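从面包房到社区课堂：奥尔加·巴斯托斯谈小城里的老面种

分类：人物访谈 > 饮食与手艺
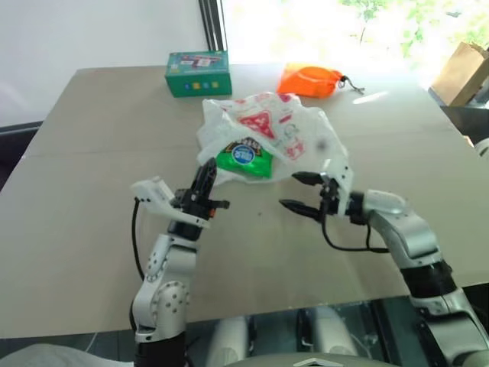
奥尔加·巴斯托斯在帕伊瓦镇做了27年面包，去年九月把铺子交给外甥，自己改教晚间的烘焙课。她说换了身份以后最不习惯的是睡觉。“以前凌晨两点起床，现在两点还是会醒，躺着听外面有没有送面粉的车。”

她的面种是从邻居莱奥尼尔德·雷贝洛那里分来的，黑麦做底，每天喂一次。当时镇上多数铺子已经改用干酵母，她也用过几年，后来又换了回去。“干酵母没什么不好，甜面包我到现在还用。可是黑麦面包用干酵母发，第二天就掉渣，老主顾会拿回来给我看。”

铺子最忙的时候，一个早上要出162个圆面包，其中大半送到镇上的学校和两家饭馆。烤炉是旧的，左后角温度偏高，她习惯中途把面包换一次位置。外甥埃尔德·特谢拉接手后想换新炉子，两个人为这件事谈了很久。巴斯托斯的意见是先把炉门的密封条换掉，再用一个冬天看看。“炉子是他的了，我只能说说。他换了密封条，炉子还没换。”

谈到教课，她说学员最常问的是配方，而她更愿意讲水温。帕伊瓦冬天的自来水很凉，照着书上的分量揉出来的面，到了时间还是一块硬疙瘩。她让学员把面粉、水和室温都记在本子上，下次上课带来对照。有一位学员罗萨里奥·科雷亚连着三次烤出扁面包，翻记录才看出来，她把面团放在暖气片上过夜。“发过头了，摊开了，味道倒是挺好，我们切片烤了吃。”

课程每期六周，学费105欧元，面粉由学校提供。巴斯托斯原本打算只教一期，现在报名已经排到下一年。她不肯多开班，理由是膝盖不好，站三个小时就得坐下。

问她自己在家还做不做面包，她说做，每周一炉，两个大的，一个留着，一个送给雷贝洛。“她九十岁了，面种早就不养了。去年我分了一小罐还给她，她又放坏了，让我别再送罐子，送面包就行。”

联系编辑部 | 版权所有，未经许可不得转载 | 返回顶部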